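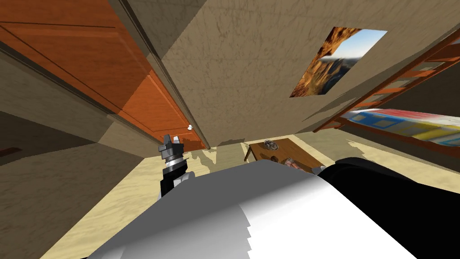
Rattana Jitpraphai reckoned the first thing I should ask was why anybody would want to weld sitting down, and why it took a turntable to make that possible. So I did, and Yupin Yensuk laughed for a good while before answering.

"Rattana has been asking me that for years," she said. "And she owns one now! She sits down at it every day."

The Lobo is a small benchtop welding positioner. You clamp your round part to the table, tilt the table to the angle you want, press a foot pedal, and the part turns slowly under the torch while your hand stays still. Big shops have had machines like it for decades. What Yupin has built at Kondero is one that fits on a hobby bench and runs off an ordinary wall socket, and I have been using one for a month and I'm completely taken with it.

She came to it through exhausts. "I was making stainless manifolds and doing the pipe-to-flange welds by hand. You weld a quarter, stop, turn it, get comfortable, start again. Every restart is a place where it can go wrong. I had lovely welds with four ugly bits in each one."

The first version was a rotisserie motor and a bicycle sprocket. It turned, but it turned in jerks, and a jerk in the table goes straight into the bead. "You could see it in the ripples. Wide, narrow, wide, narrow. I kept that flange. It's holding the shed door open."
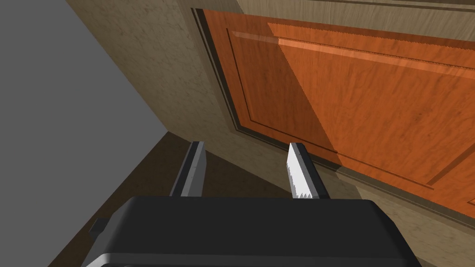

Parallel gripper fingers, computer render.

The cure was a stepper motor and a worm gearbox, and this was the part of our talk where she got properly going. A worm drive can't easily be pushed backwards by the load, so a heavy, lopsided part doesn't drop on its heavy side when the table is tilted. The trouble is backlash, the bit of slack between worm and wheel, and she spent most of one August chasing it.

"I had the gearbox apart on the kitchen table so often that we ate on the sofa," she said. "In the end it was a spring washer. A spring washer! It pushes the worm along its shaft and takes up the slack. I must have drawn five clever things before I tried the stupid one."

I asked about earthing, which was my own worry before the machine arrived. If the welding current goes home through the bearings it pits them, and then you've got a rough table for ever. The Lobo has a spring-loaded copper brush that presses on the spindle, and the earth clamp goes on a stud next to it. Yupin is firm about using it.

"Don't clamp to the frame. Please. I put it in the manual in capitals and people still ring me up about a gritty feeling. Clamp to the stud, and pull the brush out now and then to see how much is left."

The pedal is the other thing I love. Press lightly and it creeps, press harder and it speeds up, and there's a dial for the top speed so you can't stamp on it and send the part flying round. The controller inside is made by Otumer, and she wrote the ramping herself so the table eases into motion with no kick at the start. For a thin tube I set the dial low and hardly think about it.

Cost came up, of course. The bare machine is £565, and £598 gets you the same thing with a three-jaw chuck already fitted and trued. I said I'd pay the difference every time, having once spent an evening centring a chuck with a dial gauge and a lot of bad language. "Most people do," she said. "But if you've already got a chuck, use it. The bolt pattern is in the manual and there's a paper template you can print."
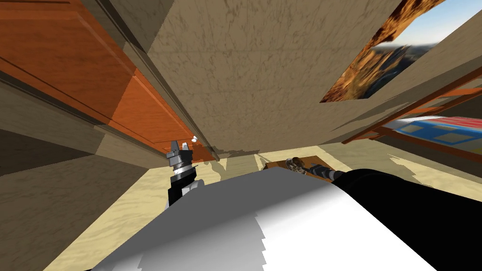 Cabinet doors and a desert landscape, seen at a steep tilt. Computer render.

What would she tell someone buying a positioner of any make? Work out the weight of the part and how far it sticks out from the table face, she said, and take both numbers to the seller. A table that carries a heavy disc lying flat may struggle with a much lighter pipe held out sideways. And tack the part properly before turning it, in more places than feels necessary.

"Then do a dry run. Torch in your hand, arc off, one whole turn. You find out where the cable catches, you find out where your elbow hits the vice. I still do it every single time, and I still find something."

She is now working on a tailstock, for longer tubes, under the name Vilteo. It slides on its own rail and bolts to the same bench, and lining it up with the table is the job she hasn't cracked yet. At the moment it takes shims. She'd like two screws and no shims, and she has a drawing that might do it if the casting comes back straight.

I asked whether I could try the shim version in the meantime. She said yes, if I'd weld up a few lengths of thin-wall tube and post her the ugly ones.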